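1/ Every January I decide to become a person who eats lunch. A real one, on a plate. I have now lasted long enough at it to have opinions, so please mute this thread as needed.

2/ Background: I work from home in Foststead, where the lunch options are the gas station and the other gas station. For years my midday meal was crackers over the sink, followed by a second round of crackers in case the first hadn't counted.

3/ My neighbor Noboru Chiba cooked in a hospital cafeteria for 31 years and has views on this. His main view is that lunch is decided the night before, and that anyone standing in front of an open fridge at noon has already lost.

4/ I resented this for a while. Then I tried it. I cooked a pot of beans on Saturday and ate like a minor duke until the middle of the week.
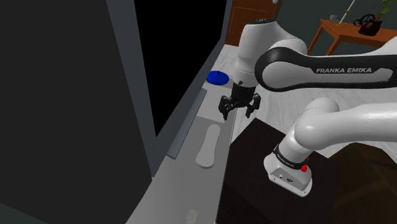 5/ How long do cooked beans keep in the fridge?

Three or four days in a covered container. Past that, freeze them in small tubs with a little of their cooking water and they'll be fine for months. Label the tubs. Frozen black beans look exactly like frozen gravy, and you will find this out at the worst point in the week.

6/ People keep asking for the bean method as if there were one. Soak a pound overnight. Drain. Cover with fresh water, add half an onion, a bay leaf, and more salt than feels polite. Boil hard for ten minutes, then turn it way down and go do something else. Taste five of them. If one is chalky, keep going.

7/ Kidney beans: don't skip the hard boil, and don't start them raw in a slow cooker. That's the one rule in this thread I'll be stern about. The rest you may ignore, as my family does.

8/ Money, for those who only came for money. A lunch from the Skundlow deli out by the highway runs me nearly 20 dollars once I've been talked into the soup. I am always talked into the soup. The beans cost me 2 dollars and an onion.

9/ I did try the gadget route. I bought a Zulivov lunch box, the kind with the little compartments and the clasp that takes both thumbs. It holds four olives beautifully. It does not hold lunch. It now lives in the drawer with the spiralizer, and I assume they talk.

10/ What works is a bowl. Something starchy, beans, something crunchy, something sour. The sour part is what I'd been missing my whole adult life. A spoonful of pickled onions will rescue nearly anything, including the barley I burned and then lied about.

11/ Pickled onions: slice a red onion thin, pack it in a jar, pour over hot vinegar with a spoonful each of sugar and salt. Half an hour and they're pink and edible. By the next day they're the best thing in the fridge, and your spouse has found them.

12/ Roasting a tray of vegetables at the same time costs you nothing but the tray. I do carrots and cabbage at 400 until the edges go dark. Cut the cabbage in wedges with the core left in or you'll be sweeping confetti out of the oven.
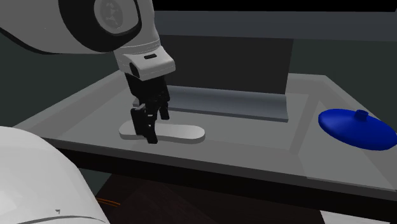

13/ THINGS I GOT WRONG, A PARTIAL LIST

Dressing the greens the night before. (Soup.)
Putting a soft egg in a bag. (No further comment.)
Making five identical lunches and expecting to still like myself by the last one.

14/ The fix for that last one is to cook plain and change the sauce. Same beans, same grain, and a different jar each day. I rotate yogurt with lemon, peanut with lime, and the chili paste from Trương, the grocery two towns over, which I use in amounts the owner has gently questioned.

15/ A few of you asked about eating at a desk. I'm against it and I do it constantly. If you must, use a spoon. Forks launch things. There's a chickpea somewhere in my keyboard that I've stopped looking for, and the letter G has not been the same.

16/ Noboru read this thread over my shoulder and wants it known that I undersalt the water. He also wants his jar back. The jar has onions in it, so he'll have to wait until I've finished them.

17/ Next week is lentils, which need no soaking and forgive almost everything. Send me your sauces. Please nobody send me a lunch box.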